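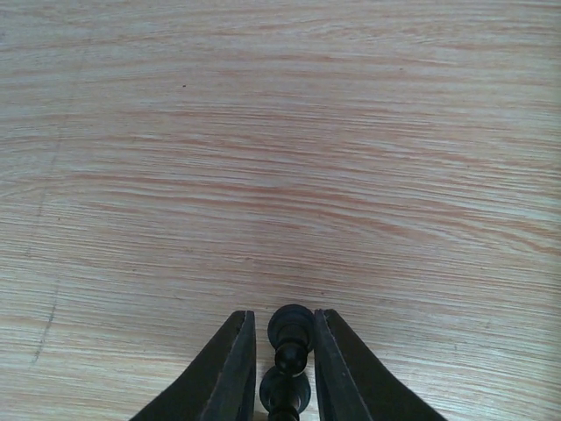
Posted by tsegaye_s, 6 September 2018

Switching majors from physics to engineering, worth it?

I'm starting my second year at Erkdale and thinking of moving to mechanical. I'd have to make up 2 classes, statics and intro to CAD. The summer version of statics costs $689 and the deadline to switch is in October. My adviser, Shewit Seyoum, says either major is fine for the jobs I want. Has anyone done this?

renia389
I did it. Statics was easy after physics. CAD took more time than I expected, mostly homework. Switch now, it gets harder once you're in third year labs.

Desta Tekleab
I'd stay in physics. I work at a pump company in Triltunport and half of my group has physics degrees. You learn the drafting on the job.

renia389
That depends on the state and the job. If he ever wants a license, an accredited engineering degree is the simple way to get there.

Desta Tekleab
Most people in my office never got one and it hasn't come up.

renia389
It comes up if you sign off on building work. Mine asked in the first interview.

gearbox50
Look at the senior project list before you decide. At my school the engineering seniors built something and the physics seniors wrote a paper. I wanted to build.

tsegaye_s
Thanks. I hadn't thought about the license. Does the community college version of statics transfer? It's $389 there.

renia389
Mine did, but get it in writing from the department before you pay.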